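Foro Drokwood > Manipulación móvil > Percepción y planificación

Tema: El planificador rechaza casi todos los agarres sobre un mueble bajo (simulación, dos brazos)

estela_benitez
Buenas. Llevo desde diciembre con una tarea de recoger objetos pequeños de encima de un aparador, todo en simulación. Base móvil, dos brazos con pinza de dos dedos y cámara en la cabeza. La percepción la hago con Fornano y la planificación con Savchuk, las dos con la configuración que viene de serie, salvo el filtro de la nube de puntos.

El problema es que de 300 intentos el planificador descarta casi 270 antes de mover nada. El mensaje siempre es el mismo: "estado objetivo en colisión". He probado a bajar el margen de seguridad y mejora poco. Los objetos que uso son de tamaño parecido y están sobre la tapa azul del mueble, entre ellos un gato gris que es el más alto.

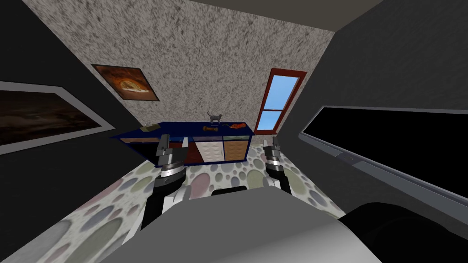
Lo que he mirado hasta ahora: la cinemática inversa encuentra solución en la mayoría de los casos, así que no creo que sea un problema de alcance. Si desactivo la comprobación de colisiones con el entorno, el brazo planifica sin quejarse. Si la activo solo contra el propio robot, también. Falla cuando entra el mapa de vóxeles. El vóxel lo tengo a 30 mm.

¿Alguien ha tenido algo así con Savchuk?

nkobzar
Con 30 mm de vóxel y objetos de ese tamaño es normal. El objeto que quieres coger forma parte del mapa, la pinza tiene que rodearlo y los dedos acaban dentro de celdas ocupadas. Quita el objeto del mapa antes de planificar el último tramo. En Savchuk se hace pasando la máscara de segmentación al servidor de escena.

estela_benitez
Eso ya lo hago. La máscara llega y he comprobado que las celdas del objeto se borran.

nkobzar
¿Se borran todas? Si la máscara se queda corta por los bordes, deja una cáscara de vóxeles alrededor. Dilátala 5 o 6 píxeles.

vira_s
No estoy de acuerdo con dilatar sin más. Si los objetos están juntos, al dilatar la máscara de uno te comes parte del vecino y luego el brazo lo tira. Antes de tocar eso yo miraría la transformación de la cámara. En los pantallazos que nos pasó Estela por el canal la vista está muy inclinada. Si esa inclinación no entra bien en el árbol de transformadas, la tapa del mueble sale torcida en el mapa y ocupa el espacio por donde tiene que entrar la pinza.

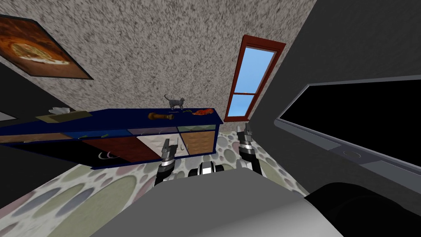
¿Cómo se comprueba si el error viene de la cámara o del mapa?
Se ajusta un plano a los puntos de la tapa y se compara su normal con la vertical de la base. Si el ángulo cambia al mover la cabeza, el error está en la transformación. Si se mantiene estable, hay que buscar en el mapa.

estela_benitez
Hecho. La normal se mueve. Con la cabeza recta el error es mínimo y con la cabeza inclinada se va varios grados. O sea que Vira tenía razón, al menos en parte.

valentyna.r
Me pasó lo mismo en el proyecto de Nellville. En nuestro caso la imagen de profundidad llevaba la marca de tiempo del momento de publicación y la transformada se consultaba con la del momento de captura. Con la cabeza quieta no se nota. Si giras la cabeza y lanzas la percepción enseguida, cada nube se integra con una orientación que no le corresponde. Mira el parámetro de sincronización de Fornano y pon un tiempo de espera después de cada movimiento de cabeza.

nkobzar
Eso explicaría la tapa torcida, pero no todos los rechazos. Sigo pensando que la máscara influye. Estela, ¿puedes sacar un desglose por objeto?

estela_benitez
Lo he sacado después de corregir las marcas de tiempo. Los rechazos bajan mucho. Los que quedan se concentran en dos sitios: las piezas que están tumbadas cerca del gato y lo que hay en el extremo derecho de la tapa. Con la mano derecha el planificador intenta entrar por el lado de la ventana y da un rodeo largo. 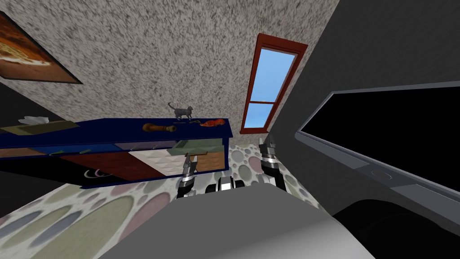

Vista inclinada del aparador y de las dos pinzas.

vira_s
Para las piezas tumbadas junto al gato, prueba a restringir la orientación de aproximación. Si dejas que muestree toda la esfera, pierde el tiempo en poses laterales que chocan con el gato. Una aproximación desde arriba con un cono estrecho debería bastar.

nkobzar
Un cono estrecho le va a quitar soluciones de cinemática inversa al brazo izquierdo. Yo dejaría el muestreo amplio y ordenaría los candidatos por distancia al obstáculo más cercano.

vira_s
Ordenar cuesta tiempo de cálculo en cada ciclo y el cono no. Es una tarea de mesa, no hace falta tanta generalidad.

nkobzar
Depende de si mañana le cambian el mueble.

marichka_h
Se pueden combinar las dos cosas. Primero el cono y, si no sale nada, se abre el muestreo y se ordena. En Savchuk son dos etapas encadenadas del mismo planificador, con su propio límite de tiempo cada una. Lo que sí cambiaría es la elección de brazo. Si la haces por distancia en línea recta al objeto, no tiene en cuenta la postura de la que parte cada mano. Usa el coste de la trayectoria.
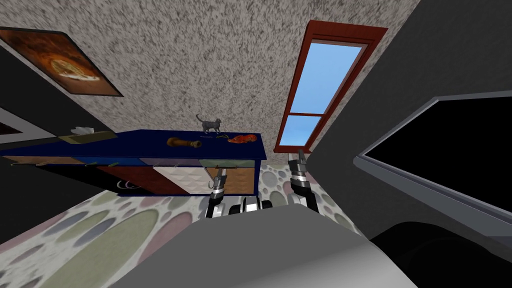 Para que no se dispare el tiempo, calcula ese coste solo con los 5 mejores agarres de cada brazo. Y revisa también el volumen de colisión de la base: en la versión que yo uso viene inflado de fábrica y los codos lo rozan cuando el robot se acerca mucho al mueble. Si el tuyo es igual, te saldrá el mismo mensaje de error y parecerá que choca con el entorno.

estela_benitez
El mío también venía inflado. Lo he cambiado por la malla simplificada. He puesto las dos etapas como dice Marichka y la máscara dilatada 5 píxeles solo cuando no hay otro objeto cerca. Esta noche lanzo otra vez los 300 y pego aquí el registro.

valentyna.r
Guarda también la semilla del muestreador, que si no luego no hay forma de comparar las dos tandas.

estela_benitez
Apuntado. La anterior no la guardé, así que repetiré las dos.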